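Ticket: Label printer queue stalls after switching to static addresses
Status: Resolved, monitoring
Opened: Tuesday, December 2, 2025
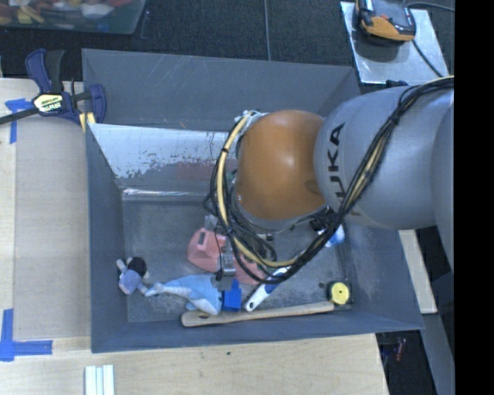
Site: Kurnomgate, ground floor
Print server: Basine
Affected queues: PACK-1, PACK-2, RETURNS
Application: Naron 7, label module
Priority: 3

Reported problem

Labels sent from Naron reach the queue on Basine and stay there with status "Printing." The printer does not feed. After a delay the job goes to "Error - Printing" and every job behind it is held. Restarting the spooler clears the error, one or two labels come out, then the queue stalls again. Test pages from the printer's own panel are fine. Office printers on the same server are not affected.

The only known change is the network move. All label printers were taken off DHCP and given static addresses in the new range. The ports on Basine were edited to match.

Log

08:40 Confirmed fault on PACK-1. Sent a single label from Naron, job stuck. Pinged the printer from Basine, replies normal, no loss over 200 packets.

08:55 Opened the printer's web page from Basine. Loads. Address, mask and gateway match the sheet. Firmware is the same on all three units.

09:10 Restarted spooler. Two labels printed, third stalled. Same result on PACK-2.

09:20 Checked port settings. Protocol is Raw, port 9100, correct. SNMP status is enabled on all three queues. The community string is the default on the server side. The printers were given a new string during the move. With a mismatch the server can mark a working printer as offline, so this was the first suspect.

09:35 Disabled SNMP status on PACK-1 only. Restarted spooler. Queue no longer shows offline between jobs, but the job still stalls. Partial cause at best. Left it disabled.

09:50 Bypassed the queue. Sent a raw label file straight to port 9100 on PACK-1 from a laptop. First attempt printed. Second attempt, connection refused. Waited, tried again, printed. Something else is holding the port.

10:15 Looked at the connection list on the PACK-1 web page. One open session from Basine, one from an address not on the sheet. These printers accept a single raw session at a time. Anything else waits or is refused.

10:30 Traced the unknown address through the switch. It belongs to the old Safavi print relay, which was supposed to be shut down in April. It is still powered on and still polling. It had its printers listed by host name, and the DNS entries were updated with the move, so it followed them to the new addresses.

10:45 Reviewed the relay configuration. It opens port 9100 on each label printer every 8 seconds, asks for status and holds the session until it times out. Before the move, the label VLAN was blocked from the relay by an access rule. The rule was written against the old range and was not carried over.

11:05 Stopped the relay service and set it to disabled. Cleared the queues, restarted spooler. Sent a batch to PACK-1, all printed in order. Repeated on PACK-2 and RETURNS with the same result.

11:30 Added the access rule for the new range. Started the relay service again briefly to test the rule. No sessions reached the printers. Stopped it again.

13:20 Queues still clear. Corrected the SNMP community string on all three ports and turned status back on for PACK-1. No false offline state seen.

Cause

Port 9100 on the label printers was being held by the old Safavi relay. The missing access rule allowed it. The SNMP mismatch was a separate fault that made the queue status misleading and cost some time.

Notes for anyone seeing the same thing

A good ping and a working web page do not show that the raw port is free. Check the printer's session list before changing drivers or reinstalling queues. If the first label after a restart prints and later ones do not, look for a second host on the port.

Do not raise the retry count in Naron. It was tried on RETURNS before this ticket was opened and produced duplicate labels when the port came free. Setting has been put back to default.

Open items

Power off the relay and remove it from the rack list.
Compare the remaining access rules for the old range against the new one.
Update the address sheet. PACK-2 and RETURNS are swapped in the host name column.

Ticket stays open in monitoring until the next full label run, then close.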